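## 4. Fixing the rail and hanging the mirror

Read section 3 before starting. The wall type determines which fixings are used, and the fixings supplied in bag B are for solid masonry only.

The Vometti rail system carries framed mirrors and panels up to 40 kg. The rating applies to the rail fitted with all fixings in place. It does not apply to a shortened rail.

**CAUTION:** Switch off the circuit at the consumer unit before drilling within 300 mm of a socket, switch or fused spur. Cables normally run vertically or horizontally from these points, but older kitchens do not always follow the rule. Check the whole area with a detector.

### 4.1 Marking out

1. Measure the mirror from the top edge of its frame to the underside of the hanging brackets. Write this down as dimension A.
2. Decide the height of the bottom edge of the mirror. Over a worktop, leave enough clearance for wiping down and for any items kept there permanently.
3. Add the overall height of the mirror to the height of the bottom edge, then subtract dimension A. The result is the height of the rail's upper lip above the same starting point.
4. Mark this height at both ends and join the marks using a spirit level. Do not measure down from the ceiling or from a wall cabinet.
5. Hold the rail to the line and mark the centre of each slot with a pencil.

**Note:** On dark painted walls use white chalk or low-tack tape. Pencil does not show, and pressing harder damages matt paint.

**Note:** If there is a wall cabinet beside the mirror, open its door fully before marking. The handle must not reach the glass.

### 4.2 Drilling and fixing

1. Drill the two end holes first, using the bit size printed on the fixing bag. Clear the dust from each hole.
2. Insert the plugs until flush with the surface of the wall, not with the plaster behind the tile.
3. Fit the end screws finger-tight and check the level again. The slots allow 2 mm of movement either way.
4. Drill and plug the remaining holes through the rail.
5. Tighten all screws, working from the centre outwards. Stop when the washer no longer turns.

On plasterboard, use the Hutham spring toggles (part 1492, sold separately). At least two screws must go into a stud or a timber noggin. If this cannot be done, fit a backing board across the studs first.

**CAUTION:** Do not use adhesive in place of screws. Adhesive pads may be used only at the bottom corners, to stop the frame tapping against the wall.

### 4.3 Hanging

Two people are needed for this stage, whatever the weight of the mirror.

1. Remove the corner protectors from the top of the frame. Leave the bottom ones on.
2. Lift the mirror with the glass facing away from the wall and the brackets above the level of the rail.
3. Lower it slowly until both brackets are seated. A bracket that is not seated leaves a gap at the top of the frame.
4. Slide the mirror to its final position. Do not lift one side to adjust it.
5. Fit the locking clips at each end of the rail and remove the bottom protectors. 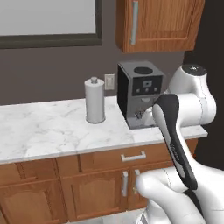
Heather Tipoki writes that the clips supplied with her Villalobos frame would not close over the rail until she had backed off the outer screws by half a turn. The cause is a raised screw head. Back off the screw, fit the clip, then retighten through the access hole. If the head still stands proud, replace the screw with the low-profile type in bag C.

### 4.4 Final checks

- Press each bottom corner in turn. Movement should be slight and equal on both sides.
- Check the level again after 24 hours and retighten if necessary.
- Clean the glass with a damp cloth. Spray cleaner applied directly to the mirror runs behind the lower edge and attacks the backing.

Record the fixing type and the rail height on the card inside the back cover. Both will be needed if the mirror is replaced with a Nimine panel, as the bracket spacing is different.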